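Progress report to the Prekness Fund, household and shop-floor chores project
2018-03-25

Hello all - this is the second of our updates, and I'll try to keep it shorter than the last one (sorry about that!).

You asked me in the autumn whether a machine can tidy a kitchen table or restock a shelf yet, and my answer is still "bits of it, on a good day". Since I last wrote we've put 2,859 simulated pick-ups through the Catterall software. In 694 of them we made the job harder on purpose by shifting the object a little after the arm had started to move, and that's where most of our trouble is. It goes to where the thing was, closes its fingers on air and carries on quite happily to the next step. I've watched a lot of these now and I still shout at the screen.

The good news is that plain picking, with small things on a bare table, has come on a lot. We went right back to cubes in the simulator after the mugs and tea towels beat us, and I'm glad we did, even if it felt like a step backwards when I had to tell Holtmont.

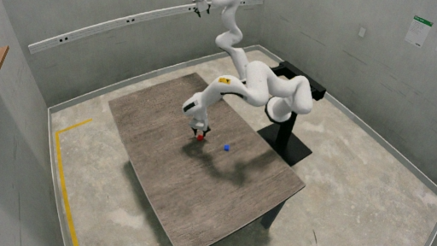 Pick-up task in the simulator: gripper over the red cube, blue cube to its right.

Colour is how we tell the arm which one we want, and it's the closest we have so far to "pass me the salt, not the pepper". The next bit is stacking, then putting things into an open box, and only then back to mugs. Cloth I'd like to leave for another year if you'll let me. Folding is a different animal altogether and I don't want to promise it.

On the shop side, Sutov sent over a list of 327 items from their shelves so we can work out which are worth trying first. Tins and cartons look sensible. Bags of crisps and anything in a net, I'd say no for now.

Money is fine and we're inside the budget. What I could do with is a decision on the extra computer time before May - the runs are queuing overnight and I'm losing days to it.

Happy to talk any of this through on the phone.

Recent updates
Progress report 1: mugs, tea towels and why we stopped
Notes from our visit to Holtmont
Sutov shelf list: first thoughts
Catterall software: what we changed over the winter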